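# One Table, Plain Walls

*Small rooms are the least discussed part of the Zorthorpe estate and the part most people use. As the Zomora wing completes its first year under the new furnishing standard, this feature looks at what the standard asks for and how it has worked in daily use.*

The oldest part of Zorthorpe was put up in 1851 as a warehouse and counting house. Its ground floor was open from end to end. The upper floors were divided almost at once, first with timber screens and later with solid walls, and they have been divided again in most decades that followed. The present survey lists 209 rooms across the site that are classed as small, meaning that they are intended for no more than four people at a time. Many have changed their purpose so often that the number on the door is the only thing about them that has stayed the same.

For a long period such rooms were furnished from whatever was spare. A department that gained a room would send down a desk from one office and two chairs from another, with a bookcase that fitted neither the wall nor the books. When the department moved on, the furniture generally stayed. Successive occupants added to it, and by the time of the last full inventory a number of rooms held more furniture than floor.

The furnishing standard was introduced to deal with this. It is a short document, and most of its length is taken up with fire safety. The part that concerns the ordinary user occupies a single page and can be put in one sentence: a small room should have one good table, clear walls and somewhere to hang a coat.

## Why begin with the table

Earlier guidance began with storage, on the reasonable view that untidy rooms lacked cupboards. In practice, the cupboards filled and the tables remained as crowded as before. Under the new standard the table comes first. It is chosen for the room, placed before anything else is brought in, and given enough space for a person to walk along at least one long side.

A rectangular top in a pale wood finish is preferred. Dark tops were tried in several rooms on the second floor and were not popular. They showed every scratch and made the rooms, most of which have modest windows, feel smaller in the afternoon. A pale surface reflects the light from overhead fittings and makes small objects easier to find. Dark floors have been kept where they are sound, and the contrast between the two has been well received.

Most of the new tables were supplied by Mandagi, which also undertook to take back any that proved the wrong size. Few were returned. The commonest fault was a table slightly too long for its wall, which prevented the door from opening fully. Staff arranging a room are now asked to mark out the table on the floor with masking tape before an order is placed, and to open and close the door over the marks.

Round side tables are permitted in addition, provided that they are small enough for one person to carry. They have proved more useful than expected. A box or a parcel that would otherwise occupy the main table can be set down there while work goes on, and a stool will usually slide beneath.

## What stays out

The standard does not require a bare surface. A trial of completely cleared tables, held over the winter and abandoned in March, found that people simply moved their belongings to the floor. The current advice is that objects in regular use may be left out, so long as they lie flat or stand securely and are kept towards the far side.

What people choose to leave out varies a good deal. Materials in daily use, such as rolls of tape and strapping, are seldom put away between one task and the next, and there is little point in asking that they should be. Reference books are much the same. A hardback that is consulted every morning belongs within reach, and the shelf can be left to those that are not. Framed photographs were at first discouraged, then allowed when it became clear that small frames caused no difficulty and were much valued by those who had brought them. 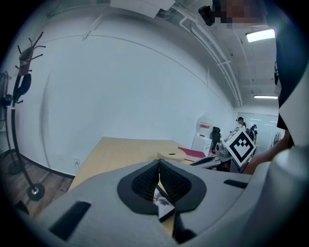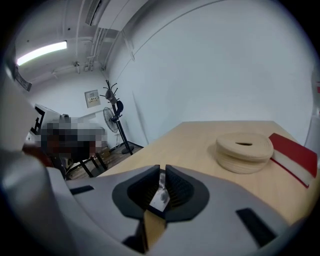
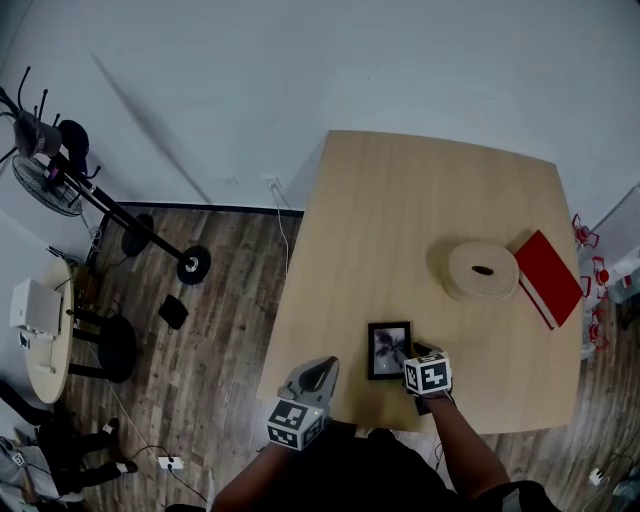
*A light wooden table against plain white wall.*

The question of walls has caused more correspondence than any other. The standard asks that they be painted white and left plain above the skirting, apart from sockets, switches and whatever services the building requires. Some occupants consider this severe. The reasons are largely practical. Zorthorpe's older walls are uneven, and each hook or bracket fixed to them leaves a repair that can be seen for years. Plain paint can be touched up in an hour. A wall that has carried four noticeboards in turn usually has to be skimmed and repainted from corner to corner.

Skirting boards are painted black wherever the floor is dark. This follows the practice of the original building, in which the lowest part of every wall was blackened to hide the marks of trolleys. It serves the same purpose today, the trolleys having been replaced by vacuum cleaners.

Services are a harder matter. Air conditioning was added to many of the upper rooms long after they were divided, and the pipes had to follow whatever route was open to them. In most cases this means along the ceiling and down a corner. Boxing them in was considered and rejected on grounds of cost and access. They have been painted white instead, and most people stop noticing them within a few days.

## Coats, hats and cables

A room with a good table and nowhere to hang a coat will soon have a coat on the table. The standard therefore treats the coat stand as essential furniture. A freestanding model with a heavy round base is recommended, set close to a wall and away from the swing of the door. Wall hooks were ruled out for the reasons already given.

Stands are only effective if they are reasonably near the door. Where they have been placed in the far corner, occupants tend to use the first upright object they come to, whatever its intended purpose. Hats are a particular problem, as they are light and can be put down almost anywhere. A shallow basket on the side table has been suggested for these and is being tried in six rooms.

Cables have improved more slowly. The original wiring placed sockets low on the walls, and there are seldom enough of them. The standard asks that leads run down behind the table and along the foot of the wall, and that adapters be kept out of any walking route. Extension leads must not be joined to one another. Portable fans, which are still wanted in the warmer months even where air conditioning is fitted, should be unplugged at the end of the day and kept where the lead will not cross the floor.

## The box scheme

Objects which are used now and then, though not often enough to be left out, are covered by a separate arrangement. Drondo is the internal storage service, run from the former loading bay. Each small room is entitled to two lidded boxes, which are labelled with the room number and collected on request. A box sent down in the morning can be returned by four in the afternoon.

Take-up was slow at first. People were reluctant to part with things that they might need, and the early labels came off in the damp. Better labels and a printed list inside each lid have largely settled both objections. Roughly 40 rooms now use the service in an ordinary week, with the heaviest demand from the Zomora wing, where the built-in cupboards are shallow.

Boxes are not intended for papers, which have their own procedure, or for food. They are suitable for spare stationery, seasonal items, packing materials and the many small fittings that collect in any working room and cannot be identified by anyone in it. Fittings of that kind are held for a year and then offered to the workshop.

## The coming year

Work will move next to the rooms above the old counting house, where the floors slope and the tables will need adjustable feet. Mandagi has supplied a sample for testing, and it may be seen on the first-floor landing during office hours. Occupants of those rooms will be asked to measure their doorways and to say which pieces of existing furniture they wish to keep. Requests to retain a bookcase will be considered, provided that it fits its wall.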